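Residence Diary: Pantry and Dry Stores
2022-01-16

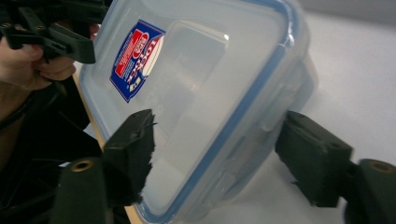 Filed under: House Diary / Kitchen and Stores

The annual review of the dry stores began this morning in the ground floor pantry of Stuver House. Ms. Iwasaki supervised the upper shelves, and I took the lower ones with Mr. Kincaid. Residents were asked to use the second-floor kitchenette until noon, and most did so.

The clear container with the blue seal was the first item considered. It still carries its Lock & Lock label, a little wrinkled now, and Mr. Kincaid proposed that the label be removed before the box is returned to general use. I asked that it remain. Our own shelf labels have been unreliable since November, when the new adhesive was introduced, and a box that can be recognized from across the pantry has some value to the evening staff.

It was agreed that this container will hold rice. The flour will stay in the tall bins, although Ms. Thibodeaux has again requested in writing that it be moved nearer the ovens. Her request has been entered in the kitchen book for the next house meeting.

Two lids without matching boxes were set aside. Ms. Gethin believes the boxes went upstairs with the Christmas baking and will ask on her corridor. The lids are on the windowsill in the meantime and should not be discarded.

The stock sheet for the lower shelves ended at 289 entries, against 11 that could not be traced to any delivery note. Most of these are spices. Mr. Stojanovska has offered to go through them - he knows the older jars better than anyone on the present staff - and I have accepted with thanks.

Lunch was soup and bread, served late. The upper shelves were left unfinished at four o'clock. Work resumes tomorrow after breakfast, beginning with the dried beans.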